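Robot firm turns to the dressing table for its next lessons

Olach wants its machines to learn fiddly jobs from people who already do them 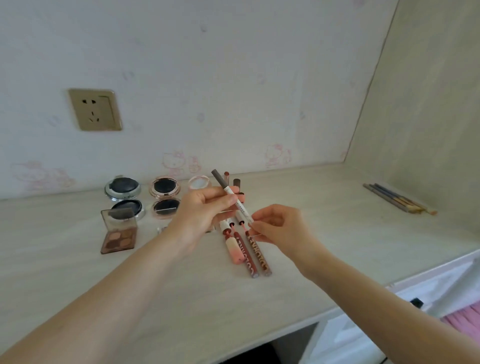

Can a robot learn a job just from being shown it? Up to a point, if it is shown often enough and the person showing it does the job in much the same way each time, a courtesy that few people extend even to their own children.

Olach, a small automation firm in Enidholm, said on April 28, 2021 that it had begun a new round of teaching by hand, in which people carry out household tasks at their own desks and tables while their movements are recorded. The recordings are then used to train a pair of arms called Fendel.

Make-up is the latest subject. The list of tasks includes peeling the thin plastic film from an eyebrow pencil, a job that defeats a fair number of humans before breakfast. Lip gloss, compacts and brushes are also on the syllabus, to be opened, closed and put back where they came from.

The firm has been here before. In February it tried remote control, with operators steering Fendel from another room using 2 hand grips and a screen. Folding a tea towel took 7 minutes. The towel was described in the firm's own notes as "broadly folded".

Remote control has its defenders. Bonsu, which makes the hand grips, says an operator feels the robot's limits straight away and learns to work within them. A person using their own fingers does not, and may well show the machine something it has no hope of copying - pinching the loose end of a wrapper, for one.

Olach's answer is to use both. Each task will be shown 40 times by hand, then repeated through the grips by operators who have watched the recordings. Fendel gets its first go at the pencils after 4 weeks of this. The firm has ordered spares.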